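# Folding Arms at Stusstead: Your Questions, My Answers

Hi all! Maureen Ellwood here, from the finishing room at the Stusstead laundry. Ever since word got out that we're teaching a pair of robot arms to fold shirts, people keep stopping me in the hallway, so I've put the usual questions on one page. Evoreck built the setup, and Abdel Rahman runs the training from our end (he loves visitors, go say hello!).

## What are the arms learning to do?

Fold a plain T-shirt and leave it ready for the stack. A person does that with both hands and half a mind on the radio, but for a machine it's a wonderfully hard job. Cloth never lies the same way twice! The part I could watch all day is the grip, where the fingers have to take hold of the fabric without dragging the whole shirt along.

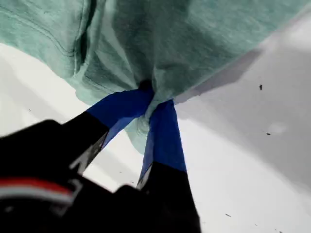 *Two taped fingers and one good pinch of green jersey.*

## Is anybody losing their job?

No. I asked this first too, and I asked it loudly. Davmont, who own the site, put it in writing in December: every folder stays on the payroll, same hours, same rate. What does change is how the day is divided. The plan is for the arms to take plain tees, and for us to keep the fitted sheets, uniforms, mending, and anything with buttons.

## Who is doing the teaching?

We are!

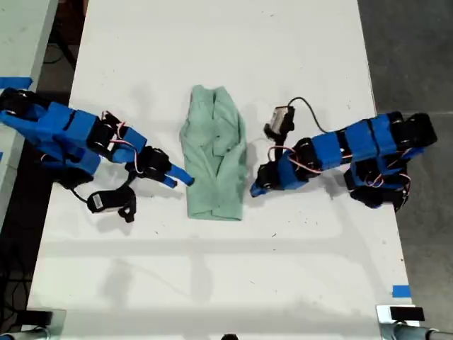 Folders from both shifts take turns on the training sessions, and you don't need any computer background. Abdel sets up the shirt, you tell him how you'd go at it, and between you a fold gets worked out and recorded. My own first try was a mess. With an arm coming in from each side of the table, you soon learn to think about which one should move first, much like folding a bedsheet with a partner. By my third session I was giving opinions on sleeves.

## How good are they so far?

Getting there. In the last test we gave them 100 shirts and 71 came out good enough to go on the shelf. The rest had a sleeve poking out or a crooked hem, and we refolded those by hand. They're slow, too. Anyone on my line could beat them with a coffee in one hand.

## What happens when a shirt ends up in a heap?

Then the arms need to find an edge to start from, which is the lesson we're on now. We drop shirts on purpose, scrunch them, twist them, whatever we can think of. It's the most fun I've had at work in years.

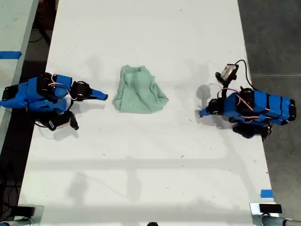
*A crumpled one in the middle of the table, an arm on either side.*

## Can I stand next to the table while it's running?

Please stay behind the floor line while the arms are moving, and wait for Abdel's okay before you reach for a shirt. Tie back long hair and tuck in your lanyard. If something looks wrong, hit stop. You will never get in trouble for stopping it.

## Will it be easier on our bodies?

I hope so, and it's the reason I signed up. My shoulders ache after a full shift of tees, and I know I'm not the only one. We've started trading places every 2 hours, so nobody folds straight through the day.
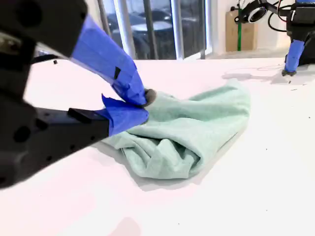
Even that small change has helped me, and we made it before the arms folded a single order! Once they can take a share of the plain shirts, we're going to look at the rotation again and ask everyone on the line what they'd like more of. I've already put my name down for mending.

## Is there extra pay for training sessions?

Yes, sessions count as skilled time. Write them on your regular sheet under "arms" and I'll sign it.

## How do I join in?

The sign-up sheet is on the board by the time clock. Groups are capped at 10, and new slots go up every Sunday. Night shift, you have your own column this time, so please use it!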